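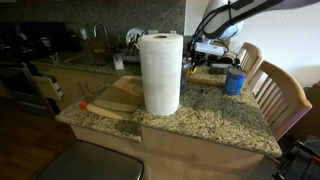

Gathering kitchen examples for Umby: a walk-through for new demonstrators

Posted by Amarachi Oyewole

If you have signed up to drive Umby through a few kitchen jobs, welcome, and thank you! I wrote the first version of these notes on the back of an envelope for Gerrit Moodley, who had never touched a robot arm before, and he was recording good examples by the end of that same afternoon. So please don't be put off by the length of this page. I do go on a bit, and you can skip to the numbered steps whenever you like.

What we are collecting

Our learning system is called Jin. It watches recordings of a person guiding the arm through a job, and from those it tries to work out what to do when it meets a similar counter by itself. Each recording is one example: the camera pictures, the position of every joint, whether the gripper is open or closed, and a short line of text saying what the job was. We aim for 300 good examples of each job before we train on it. At the moment the Goltasska set holds 771 examples across all the jobs, and some of those jobs are still very thin indeed.

A good example is one where you meant to do every part of it. It doesn't have to be fast, and it certainly doesn't have to be elegant (mine never are). If you reach for the cup, miss slightly, correct yourself and carry on, that is worth keeping, and Jin gets something useful out of the correction. If you lose track of which way is left and wave the arm about for a while until it comes back to you, throw that one away.

Before you start

You will need a signed-in Fandeck account, the hand controller, and somebody within reach of the stop button who is not you. Please take that last one seriously. Lindiwe Mthembu keeps the list of people who can sit in with you, and she would much rather be asked at short notice than find out afterwards that you were on your own.

Give the arm room to swing at its elbow as well as at its hand. New people watch the gripper very closely and forget that there is a great deal of robot further back. Push the chairs in, shut any cupboard doors that the arm might pass, and walk the cables with your eyes from one end to the other.

The steps

1. Set out the counter, and don't tidy it too much. I know the urge to clear everything away and leave one nice cup in the middle, but a real kitchen doesn't look like that, and Jin will sooner or later have to manage in a real kitchen. Leave the paper towels standing up. Leave the chopping boards out, and the can, and the plastic cup. A cup half hidden behind the paper towels is a lovely thing to have in the set, as the system has to learn to cope with things it can only partly see. The only things I take away are full drinks and anything you would be sad to see broken.

2. Pick the job from the list in Fandeck and read it out loud. It sounds silly and it does help. "Move the cup to the right of the can" and "move the can to the right of the cup" look much the same at the end of a long session, and Marthinus Cele once recorded a whole batch of the second under the name of the first. (We fixed the labels. He brought cake.)

3. Bring the arm to its starting position and wait for the light in Fandeck to go green. Then press record, count to two, and begin. That small pause gives every example a clean beginning, and it saves Yanti Purba from trimming them by hand later.

4. Move in from above, and slow down as you get close. When there is a heap of things on the counter, come down over it with the fingers pointing towards the piece you want, then stop for a moment and check your height before closing. Dark things on a pile are the hardest, as one black edge looks very like another through a camera, so take your eyes off the screen and look at the counter itself. Keep in mind what stands behind the heap as well. With a knife block and a kettle close by, I lift straight up first and only then move sideways.

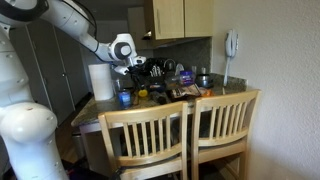
5. Finish the job, open the gripper, and back away before you stop recording. The backing away matters more than you might think. Our early examples all ended the moment the object was put down, and Jin learned to put things down beautifully and then stay there, holding on, like a guest who can't find the right moment to leave.

6. Mark the example straight away as keep, discard or unsure. If you say unsure, add a few words about why. "Bumped the towels" is plenty. Yanti goes through all the unsure ones and she is very fair about it.

7. Change something and go again. Turn an object round, swap two things over, slide the heap a little way along, switch on a different lamp. Small changes are fine for most of the session, with a bigger shuffle every so often. Please don't put everything back exactly where it was, however satisfying that feels!

How long to keep going

One session is 24 examples, and then you stop, even if you feel you could go on all evening. Tired hands make jerky recordings, and you tend not to notice it in yourself. Have a proper break, make some tea, and let the other person drive while you mind the stop button. Nobody should do more than 3 sessions in a day.

When you have finished

Press upload and leave the Fandeck window open until the bar has gone all the way across. Park the arm, switch off the controller, and write in the notes box anything that changed on the counter during the session, including things you took away. If an upload fails, leave the files where they are and send Yanti a message with the session number. She can nearly always get them back, provided they haven't been moved.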